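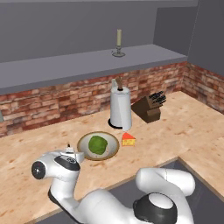 **How much weight can I put on the Trusau bars?**

The limit is 70 kg, spread evenly across both bars, and that includes the weight of the bars themselves plus any box, rack or carrier you bolt to them. If your car's handbook gives a lower figure for the roof, use the lower figure.

## Section 3: Fitting the bars to your car

Right, on to the fun part. I've fitted Dierckx bars to more cars than I care to remember (mostly my own, plus the odd neighbour's), and the Trusau set is one of the friendlier ones once you've got the feet the right way round. These steps are for cars with raised rails, the sort with a gap underneath that you can get your fingers through. If your rails sit flush to the roof, you want Section 4, which was written by Duyên Tạ and is a good deal tidier than mine.

I've used an Undaddale estate as the car all the way through, as that's what I drive. Yours may have slightly different rails but the order of work is the same.

### What you'll want to hand

- Both bars, with the end caps off
- All four feet and their rubber pads
- The torque key from the bag (the one with the clicky head)
- A tape measure
- A soft cloth and some warm soapy water
- A step or a sturdy box to stand on, if you're short like me
- The lock keys. Write the key number in the front of this guide now, before you do anything else!

### Get the roof ready

1. Park on level ground with the handbrake on. Leave yourself room to walk all the way round.

2. Wash the roof and the rails. Grit under a rubber pad acts like sandpaper, and you'll only find out in spring when the bars come off. Dry everything properly, and run the cloth along the underside of the rails too - that's where the muck sits.

3. Open the doors and check there's nothing silly in the way, like an aerial lead or an old bit of trim. If you have a sunroof, shut it.

4. Look along each rail for small raised marks or stickers. Some car makers put these in to show where the bars should go. If yours has them, use them and skip the measuring in step 8.

> **Note:** If your rails have been repainted or wrapped, check with whoever did the work before you clamp anything to them. I had a lovely black wrap on my last car and the pads pulled a strip of it clean away.

### Put the bars together

5. Lay the bars on something soft. An old duvet is perfect. The wider edge of each bar faces the front of the car, and there's an arrow moulded underneath to help. The arrow is faint, so tilt it towards the light.

6. Slide a foot into each end. It should run smoothly and stop where you leave it. If it jams, take it out and check the little square nut hasn't tipped over in its channel. Mine does this nearly every time and a gentle nudge with a fingernail sorts it out.

7. Press a rubber pad into each foot. The pads marked F go on the front bar and the ones marked R on the rear. They look the same when you hold them up side by side, but the slope is different, so please don't mix them! You should feel each pad seat all the way round with no lip sticking out.

> **Caution:** Never fit a foot without its pad, even for a quick test. The bare metal will mark the rail straight away.

### Place them on the car

8. Lift the front bar on first. Ask someone to take the other end if you can. Rest it across the rails, then do the same with the rear bar. Measure from the centre of one bar to the centre of the other along each side of the car. You need at least 550 mm. More is better for long loads, but check the instructions for your box or carrier as well, as many of them have a maximum of their own.

9. Make sure each bar is straight. I measure from the top corner of the windscreen to the bar on one side, then do the same on the other, and shuffle it along until the two match. It's fiddly. Have a cup of tea ready.

10. Centre the bars from left to right. The same amount of bar should stick out on each side. There's a printed scale along the underside, so read the number where the foot meets it and set the other side to the same number. Jot the numbers down for next time, front bar and rear bar separately, as rails often get closer together towards the back.

11. Open the boot fully, slowly, with one hand on it. Does the top edge clear the rear bar? On the Undaddale it does, but only if the rear bar is forward of the last rail post. If yours touches, move the bar forward and measure the gap from step 8 again.

### Tighten everything up

12. Hook the clamp on each foot under the rail and turn the bolt by hand until it holds. Do all four before you reach for the key.

13. Now use the torque key. Give each bolt a few turns, then move on to the next, working corner to corner the way you would with wheel nuts. Doing one corner right up first pulls the bar sideways and you'll lose all that careful measuring.

14. Keep going round until the key clicks at 5 Nm on every bolt. One click is enough. Don't lean on it after that.

15. Take hold of each bar near a foot and give it a good firm tug - up, forwards, back and side to side. The whole car should rock on its springs. If the bar moves and the car doesn't, undo that foot and start it again from step 12.

> **Caution:** Don't use an ordinary ratchet or a power driver here, however tempting it is. The clamp plates bend before you feel any resistance, and a bent plate can't be straightened safely. Order a new foot.

### Covers, strips and locks

16. Cut the rubber strip for the top of each bar to length and push it into the slot. Warm water helps it slide. If you're fitting a carrier that uses the slot, put the carrier bolts in first and then fill what's left with strip. The strip keeps the wind noise down a lot, so it's worth the bother.

17. Push the end caps on until they click.

18. Close the cover on each foot and turn the key a quarter turn. The key only comes out when the lock is properly shut. A tiny drop of lock oil in January does wonders if you leave the bars on over winter.

### The first drive

19. Go out with the bars empty to begin with. A short loop of 3 miles is plenty, with a few bumps and a bit of faster road if you have one handy. My loop goes out through Jellcombe and back over the level crossing, which would shake a filling loose.

20. Stop somewhere safe and check every foot again with the torque key. Expect it to click almost at once. If one of the bolts takes up another turn, that's the pad settling in. Drive the loop again and check again.

21. Load up, strap down, and do the same check after the first few miles with the load on. After that, check before every trip, and at every stop on a long one.

> **Note:** A low hum at speed is normal. A whistle usually means a gap in the rubber strip or a missing end cap. A rattle isn't normal at all, so pull over when it's safe and have a look.

### A few things I get asked

**Car washes.** Take the bars off before you use a machine wash with brushes. A hand-held jet is fine, as long as you keep it away from the locks.

**Height.** Your car is now taller! Measure from the ground to the highest point of the load and stick the figure on the dashboard. Deividas Vanags, who checked this section for me, wrote his on masking tape above the mirror after a close shave at a multi-storey, and I've copied him ever since.

**Fuel.** You'll use more with the bars on, and more again with a box. If you only carry things in the summer, take them off in between. Once you've got your numbers from step 10 written down it's a quick job to put them back.

**Long loads.** Anything that hangs over the windscreen needs tying down at the front as well as to the bars. Use the towing eye or the proper tie-down loops under the bonnet edge if your car has them, never the bumper.

**Insurance.** Ring your insurer and tell them. Mine just made a note of it and didn't charge, but every firm has its own rules.

### Taking the bars off

22. Unlock and open all four covers. Leave the keys somewhere you'll see them.

23. Loosen each bolt a few turns at a time, again going corner to corner. Keep a hand on the bar as the last one comes free.

24. Lift the bar straight up. Don't drag it across the roof, even a little bit.

25. Wipe the pads and the rails, let everything dry, and store the bars flat with the feet still fitted. If you leave the feet where they are, you can skip steps 5 to 7 next time and set the bars straight down in the same place.

*Section 3 last revised Apr 27, 2025. The strip cutting lengths for each bar size are in the table at the back of the guide.*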